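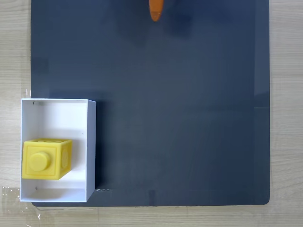 Mandla Moodley asks whether a sorting board is worth the space it takes up, given that small parts can be sorted straight on the tabletop. For a single set of blocks, probably no. For mixed bins the board saves time, and the notes on it are collected on this page.

Surface

Use a flat, dark, matte board. Yellow and white pieces show up clearly on slate gray and are easily missed on pale wood. Gloss finishes reflect the ceiling light and hide clear parts. A slight lip along one side stops round pieces from rolling off, but a high rim gets in the way of sweeping parts together with the edge of the hand.

Set the board on a clean table. Grit trapped underneath will scratch the wood as soon as the board shifts. If it slides, put a square of rubber shelf liner under each of the 4 corners.

Boxes

Open-topped boxes with thin, straight walls work best. White interiors make it easy to spot a stray piece before the box goes back on the shelf. Place the box at a lower corner of the board, long side running away from you, on the side of the hand you sort with. It may overhang the board a little as long as it does not rock.

Lids stay off until the batch is finished. One type of block per box; start a second box before the first is full.

Batch size

Tip out a small amount at a time. Anel Sithole timed both methods on the Joubert bin, 273 pieces in all: small batches took 26 minutes, and one large heap took longer and had to be checked twice. Above 300 pieces, split the job over two sittings.

Cleaning

Wipe the board with a barely damp cloth and dry it at once. Pale streaks on a dark board are usually dried soap — go over them again with plain water. Large-stud blocks collect dust in the recess around the stud. A dry paintbrush gets it out; a cloth only pushes it into the corners.

Wash the boxes in warm water with a drop of dish soap and stand them upside down overnight. Check the inside corners for marks before refilling. Most come off with a cotton swab and rubbing alcohol, tested first on the underside.

Storage

The board goes on edge behind the shelf unit, face to the wall. Boxes are labeled on the short end.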